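Stirkby Household Robotics Club

The Stirkby Household Robotics Club is a student club in which small teams teach a robot arm to do ordinary jobs around a living room. I've been a member since my first year, so forgive me if this entry wanders a bit (the old one was two lines long and spelt our name wrong!).

The club was started by Greer Baxter, who wanted something students could join without having built anything before. New members spend their first weeks on soft things: socks, tea towels, carrier bags. Soft things are horrible. A mug keeps its shape when you grab it, but a plastic bag folds up, slides off and goes somewhere you didn't plan for.
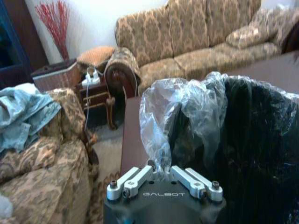 Gitau Were
Club member and page editor

Bin bags are my own favourite job, and the gripper has to pinch the clear plastic between two metal fingers, which leaves you very little to hold on to. We score each team over 20 tries, and a full round across all the jobs is worth 400 points. My team's best is 343, and I will be mentioning that for years.

The yearly contest is the Pulis Round, held in March. Teams draw a job on the day and get 100 minutes to prepare, with no code shared between tables. There's also a smaller Lahtinen Prize for the best written log, usually won by whoever bothered to write down their failures.

See also: Zodisum (our scoring program), Pulis Round rules

Last edited Dec 6, 2020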